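Pultum Shop Catalog, README

Last change: 19 March 2020
Maintained by Arif Gamage. Corrections from Rosalba Bellini.

What is in this folder

The product listings of the Pultum web shop, exported from the old store software before we moved to Memura. We keep them as plain tables so that the listings can be loaded again if the new store has a problem. Customer accounts, addresses and payments are not part of the export and will not be added.

Files

products.csv has one row for each product
variants.csv has sizes and finishes, joined by product_id
shipping.csv has the shipping class and packed weight
redirects.csv has old page addresses and new ones

Fields that need attention

price is without tax. The old store sometimes saved it with a comma, and these rows were corrected by hand in January.
stock was true on the day of export only. Please do not load it into the live shop.
category can be empty. There are 30 such rows, mostly from the supplier Radton, and Rosalba is still sorting them.
description keeps the line breaks of the old editor. Memura shows them as double spaces.

Figurine on a round base, robot arm
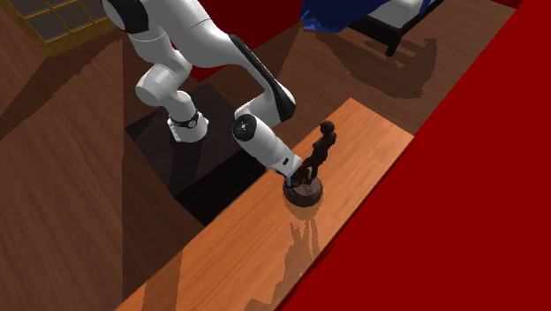
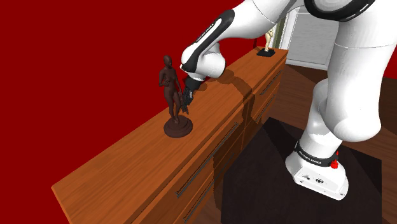
Loading the tables

Load products.csv first, then variants.csv. If you do it in the other order, the variants are accepted but they stay hidden, and you must delete them and start again. The import page takes 100 rows at one time, so the file has to be split. The script split_rows.py does this and repeats the header line in each part.

After loading, open about 6 product pages and compare the price with the table. Check also one product with a long name, the theme cuts it too early on phones.

Known problems

Shipping class 7 does not exist in Memura. We map it to the normal parcel class for now.
Names with accents are broken in redirects.csv. The file was saved in the wrong encoding and I did not find the original.
The Samarakoon listings appear twice, once with the old code and once with the new. Keep the new.

Use

The texts were written by us and may be reused inside the company. For supplier texts, ask Rosalba before you copy them to another site.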